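4. What the diaries said about coming home

4.1 Before the numbers

I should say up front that I went into this part of the study with the wrong question. My plan was to find out where people put their coats. I had a coding sheet for it, with categories like hook, chair, banister, bed and floor, and I was quite proud of it. Then the first diaries came back and people were mostly writing about their shoes.

So this section is mostly about shoes, with coats getting a look in toward the end. The bigger interest behind both is what I've been calling the arrival sequence, meaning the run of small things a person does between opening the front door and feeling that they are home. Earlier writing on the subject tends to treat the entry as a threshold in the symbolic sense. I like that work and I've borrowed from it in Section 2, but it doesn't say much about where the umbrella goes.

The diaries were kept by 12 households in Zurnthorpe, all within walking distance of the old Bárány school building. People logged arrivals on their phones with Kistico, a plain note-taking app that puts a time on each entry. We asked for one entry per arrival, as short as they liked. Some wrote three words. One man wrote what amounted to short stories (I have kept them all, they're wonderful), and his wife wrote "in, shoes, kettle" for the same evenings.

After we threw out doubles and blank entries we had 1225 arrivals to work with. Blair Menzies and I each coded the full set on our own and then sat down together to argue over the ones where we differed. Most of the arguing was over the word "dumped." Blair took it to mean the floor. I took it to mean anywhere done in a hurry, including a hook. We went back to the diarists, and it means both, depending on who you ask, so "dumped" has its own code and stays out of the counts below.

4.2 Shoes first

Shoes come up in 657 of the entries, just over half. That's a lot for something we never asked about! When shoes are mentioned they are nearly always the first object in the entry, ahead of keys, bags and coats. I don't think this has to mean that shoes come off first. People write down what strikes them, and a diary entry isn't a stopwatch. But in the follow-up talks I asked everyone to walk me through it with their hands, and the order held up pretty well.

What varies is how firm the rule is. I'd sort the households into three loose groups, and I mean loose, as several of them moved between groups while we watched. In the first, shoes come off at the door and that's that, guests included. In the second, shoes come off for the people who live there, but guests get told "oh, don't worry about it," which every guest I talked to found more worrying than a clear rule. In the third, it depends on the weather, the floor and how tired everybody is.

That third group gave us the best material. One woman told me she takes her shoes off "for the wood, not for the carpet," and then spent ten minutes explaining that the carpet was already a lost cause. Her son had never noticed a rule at all. When I read her his entries (with his okay) she laughed and said that explained the carpet.

Flooring matters more than I expected. In homes with wood underfoot at the door, people talk about grit and scratching. In homes with tile they talk about puddles. With carpet they talk about other people's feet. I had been thinking of shoe removal as something a family picks up from its parents, and some of that is there, but a fair number of people told me they changed what they did when they changed floors. A couple who had moved from a tiled apartment to a house with bare boards could name the week it happened.

4.3 Coats, and the thing that holds them

Now the coats. My original coding sheet did get used in the end, though a good part of it sat empty. Hardly anyone reported the bed. The banister was popular wherever there was one. The back of a kitchen chair beat everything in the smaller homes, and people were a bit sheepish about it, as if I had come to inspect.

The homes that had a free-standing rack are worth a closer look. A row of wall hooks tells you where to go. You walk in, there's a line of them at shoulder height, and over time each person drifts to one and stays there. A rack with arms going off in all directions works differently. You can come at it from any side, and nothing on it says whose spot is whose. In the diaries from rack homes people write "on the stand" and leave it there. In the hook homes they write "my hook," and now and then, with some feeling, "on MY hook."

I tried hard to make something of this and I'd like to be careful about it. The rack homes in our group are also the ones with fewer people in them, so there is less to fight over. Ciltano, the furniture shop on the high street, let me spend an afternoon by its hallway displays in January, and what I saw there pulls the other way a little. Couples shopping for a rack talked about how it would look. Couples shopping for hooks talked about who would get which. I didn't record any of that formally, so please take it as color.

There's also the matter of height. A tall rack has upper arms that small children can't get to, and parents brought this up both as a good thing (the hats stay put) and a bad one (the child's coat ends up on the floor). A retired bus driver told me the top of his rack was for "the coat I don't wear," and once he had said it I started hearing versions of it all over. The highest arm seems to turn into storage and the middle ones do the daily work. Figure 3 shows the kind of rack and the kind of floor I have in mind in this part.

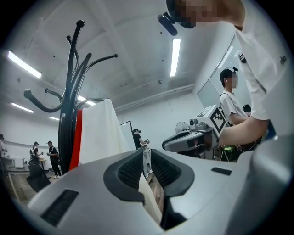
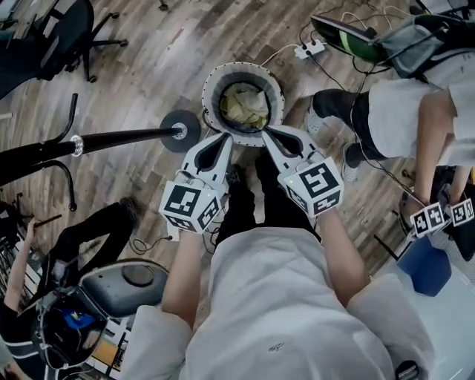 Figure 3. Coat rack with curved, ball-tipped arms (first picture) and wooden plank floor (second picture).

4.4 Keys, and some trouble with the evenings

Keys turned out to be a mess, and I'm including them mainly so the next person can do better. People hardly ever write about keys unless they've lost them. That means our key entries lean heavily toward bad days, and any claim that keys cause upset on arrival would be silly. Blair suggested a nightly prompt along the lines of "where are your keys right now," which we tried in two homes. Both asked us to stop. One said it was like living with a smoke alarm.

The evening entries have a different problem. Before six o'clock people log themselves in right away. Later on they wait, sometimes until bedtime, and what they send is a tidied-up version with the steps in a sensible order. I can see it in the wording – early entries say "coat shoes no wait phone," and late ones say "took off my coat and then my shoes." I have marked any entry sent after nine as a late log, and when these are dropped the shoe pattern in 4.2 gets slightly weaker but doesn't go away. The difference between hooks and racks doesn't move at all, for what it's worth.

I also need to own up to the dog question. Several diarists have dogs, and a dog rewrites the whole sequence. The lead goes up before the coat comes off, the shoes stay on until the paws have been wiped, and by then the person is in the kitchen with everything still on. I had no code for any of this. I added one halfway through, went back over the earlier entries and found that I couldn't tell a dog arrival from an ordinary one unless the dog was named. So dogs are undercounted here, and the households with dogs are treated separately in Section 5, where I go through their entries one home at a time.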